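Two Fingers, Two Pads: Comparing Grippers at Draneck

Draneck, Dec 25, 2018

The workshop at Draneck has two benches along its south wall, and for most of December both were given over to gripper fingers. The firm builds pick-and-place cells for small warehouses. Its next cell has to lift household goods out of open totes, and the choice of finger was holding up the rest of the design.

Two suppliers were in the running. Grivham sells a parallel gripper with stiff fingers and a flat pad screwed to the end of each. Breathnach makes a softer finger that bends around whatever it touches. Both bolt to the same wrist flange, and both were driven by a Cirelix controller, so the arm and the software could be left alone while the fingers were swapped.

Before either gripper went on the arm, the staff worked with the fingers by hand. A hand-held tool carries the fingers and a camera looking down between them, and the operator opens and closes the jaws while reaching for things in the ordinary way. It is slow work on the wrist. It also shows very quickly where a finger is too thick to get between two objects, and that sort of problem is expensive to find once a cell has been programmed.

The test list ran to 112 items, everything from tea towels and soup tins to a colander and a bag of rice. Each item was picked up 6 times with each set of fingers and set down again on a white tabletop. A pick counted only if the item stayed put in the jaws while the operator lifted it, turned it a quarter turn and lowered it. Dropped items went back in the queue and were tried again at the end of the day.

Soft goods favoured Breathnach. Its fingers gathered cloth without pinching through to the table, and they forgave an operator who came in a little off centre. The trouble came with anything rigid and narrow. The tips flexed sideways under load, and a tin held near its rim would slowly rotate until it slipped.

The Grivham fingers held tins and boxes firmly but had to be lined up with more care. Wire goods were the hardest category for both. A mesh wall gives a pad very little to press on, and a finger has to come down close beside it without snagging.
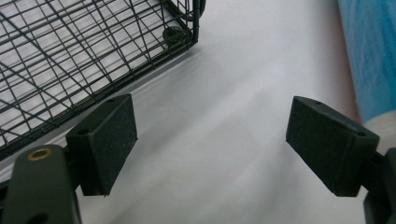
Jaws wide open beside a black wire-mesh basket during the hand-held trials.

The pads themselves got a trial of their own. A smooth rubber face gripped well when new and then picked up lint from the tea towels, so it had to be wiped down every 50 picks. A lightly textured face started out a bit worse and stayed the same all week. The staff preferred the second, mainly for the cleaning it saved.

Camera position caused more argument than expected. Mounted high, the camera saw the whole tote but lost the pads behind taller items. Mounted low, it kept both pads in view and missed what was sitting behind them. The low mount was kept for the hand trials, and the cell will get a second, fixed camera over the tote.

Draneck has ordered the Grivham fingers for the first cell, with textured pads. The Breathnach set goes back on the bench in the new year for a separate job handling laundered linen, and the Cirelix controller will stay with it until a spare arrives.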